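The Second Life of the Town Toy Library

Print this page | E-mail this article

Filed under: Family & Community 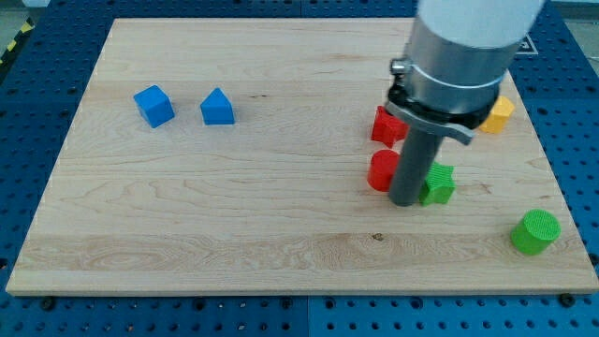
Two blue building blocks on a maple board. Simple shapes stay in use for years.

In Plustham, the toy library opens at four in the afternoon, and before that hour there is already a line of strollers along the wall. The parents come with cloth bags. Inside the bags are puzzles, train tracks, a drum perhaps, all of them going back to the shelf so that another family can take them home.

I did not grow up with such a place. In the town where I was a child, a toy was bought, used, broken, and put in a box under the bed. When I moved to Plustham with a small daughter and a small apartment, a neighbor gave me the opening hours written on an envelope, and I kept the envelope in my coat for one month before I dared to go.

The idea is old. Toy libraries appeared in many countries in times when families had little money, and later some of them served children who needed special playthings that were hard to buy. Many closed when cheap toys filled the stores. Now they are coming back, and the reasons are different. Apartments are smaller. Parents are tired of plastic that lives for a week. And a child, as any parent knows, can love a thing very strongly for 11 days and then not look at it again.

The library in Plustham has 900 toys in its catalog. A family pays 60 dollars for the year and may keep four toys at a time. The loan is three weeks, and it can be made longer by telephone if no one is waiting. There is a fine for late return, but it is so small that I have heard people call it a donation.

What surprised me most is which toys are borrowed. I expected the big ones, with lights and sound, and it is true that they go out first in the month of December. But in the rest of the year, the wish list is ruled by quiet things. Marble runs, play kitchens, and blocks of every kind. A set of blocks has no batteries to die and no instructions to lose. If one piece is missing, the set is still a set.

Not every town does it in the same way. In Irer, the toys travel in a van that stops by the school and then by the market, and the children choose from the back door while the parents buy vegetables. In Feder, the collection shares a room with the book library, and one card is good for both. Neagu has tried a third way, with lockers in the train station, so that a parent who works late can pick up a puzzle at night. It is practical, but I would miss the talking.

Because people do talk. At the counter in Plustham, I learned which doctor is patient with shy children, and where to find winter boots of second hand. My daughter learned something else, which is how to give back. The first time, she cried over a wooden crane until we were home. The second time she only waved at it. Now she puts the toy on the counter herself and tells the next child what it can do — not always correctly.

The cleaning is the part that visitors ask about. Hard toys are washed with soap and dried on racks, soft toys go in the machine, and each game is checked against a list glued inside the lid. It takes almost as much time as the lending.

If your town has no toy library, you may begin with a shelf. The one in Plustham started with a closet in the church hall, and for the first winter it was open only one afternoon per week. Somebody must keep the key, and somebody must write down what goes out. We brought our bag back this week with the train inside, and came home with a xylophone, for which I apologize to the neighbors downstairs.

Last updated: April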